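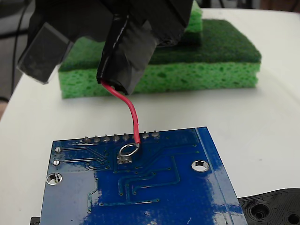 Three years at most, the sales deck said, and the repair bench at Grastton would be running without people on it. The woman who has managed that bench since it opened read the line out to me over the phone and then went quiet for a bit.

"Three years to do what, though?" she said. "Put one red wire on one pad? I'd pay for that if it could do the next board too, and the next one is never the same."

Grastton fixes control boards for washers, dryers and ovens, 362 of them last July, its busiest month. The shop has been pitched arms and grippers by two suppliers, Brouwer and a newer outfit called Hutuvano. She sat through both demos and bought neither.

Her complaint is with wire. A screw stays where you left it. "A wire has its own ideas," she said. "You hold it up here and the end you care about is down there, going wherever it likes. My people fix that with a fingertip and don't know they've done it."

I asked about the videos, which do look good. She wanted to know how many tries came before the one that got posted. At the Brouwer demo she asked for 18 boards in a row, mixed, out of her own bin. They offered to come back with a fixture. "A fixture is me doing the hard part for them," she said.

She isn't against the idea. Her own eyes are getting worse, and hiring is slow. She'd take a machine tomorrow for sorting returns or wiping down cases, and she asked Hutuvano about both. The answer was that cleaning was "on the roadmap," next to folding towels and loading a dishwasher.

"So it can't do my kitchen and it can't do my bench," she said. "What does it do all day?"

Would she look again? In a while, she said, if somebody leaves one in the shop for a month and goes home.

Comments

fadley_bench: We had one on trial. Fine on flat parts, hopeless with anything floppy.

Toaster800: She's too hard on them. Pick and place looked silly once too.

mk: A month is generous. I'd give it a morning.

Contact us | © 2025 | Back to top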